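Tipoki: small textiles on a wooden table

README, last updated 22 May 2019

Hello, and thank you for taking the time to read this before opening the folders. Tipoki is a collection of pictures of small textile things on tabletops, put together at the Nisov workroom over one long spring. It began as a way of keeping track of our own linen drawer and then grew, as these things do, until it seemed a shame not to share it.

What is in it

The collection covers the kinds of cloth that pile up in any house where people cook, wash and mend: napkins, dish towels, washcloths, pot holders, odd socks, hems cut from curtains, and the scraps left over when a pillowcase becomes two smaller pillowcases. There are 21 folders, one to a sitting. A sitting is one stretch of work at one table, and it ends when the pile is put away or when it is time for supper.

We didn't iron anything for the occasion. If a napkin had a crease, it kept its crease, and if a towel had gone thin in the middle we used it anyway (some of our favorites are the thin ones, as they fold so nicely). Most sittings lasted 30 minutes. The shorter ones lasted 15, usually on laundry days, when the table was wanted back.

How the folders are arranged

Each folder has its pictures and a plain text file called notes. The notes say which table was used, what was brought out of the drawer, and anything the person writing felt like adding. Some are two lines long and some ramble on about where a tea towel was bought. We thought about trimming them and then left them alone, because the rambling ones often hold the only record of what a fabric is made of.

File names start with the folder number, followed by the order in which the pictures were taken. Folders 15 and 20 were sorted again in a hurry, so please go by the notes there and let the names be.

The tables

Two tables were used. The one we call Menitow has a painted top and a wobble. The other is the pale wooden one from the Avthorpe house, with a light, matte top and long wavy grain that curves right across it. It is lovely to work at, and it does make things harder if you are trying to find the edges of cream or tan cloth, as the grain runs in those same colors. 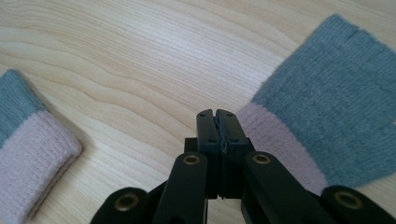

Dark fabrics are much easier to pick out on the Avthorpe table, and anyone just starting with the collection may want to begin with those folders and come back for the pale linens later. Thin strips and loose threads deserve a little patience too. In the notes we call anything narrower than a finger a "sliver," whether it was cut that way or came off a fraying edge.

Known problems

A few notes files use "dishcloth" and "washcloth" for the same thing. The word "gray" covers far too many colors. One folder has no notes at all, and we are still hoping the notebook page will turn up.

Using and sharing

Please use the pictures freely for study, teaching or your own projects, and mention Tipoki by name if you publish anything. Corrections to the notes are very welcome, especially from people who know their weaves better than we do. We plan to go through them all in June, with the kettle on.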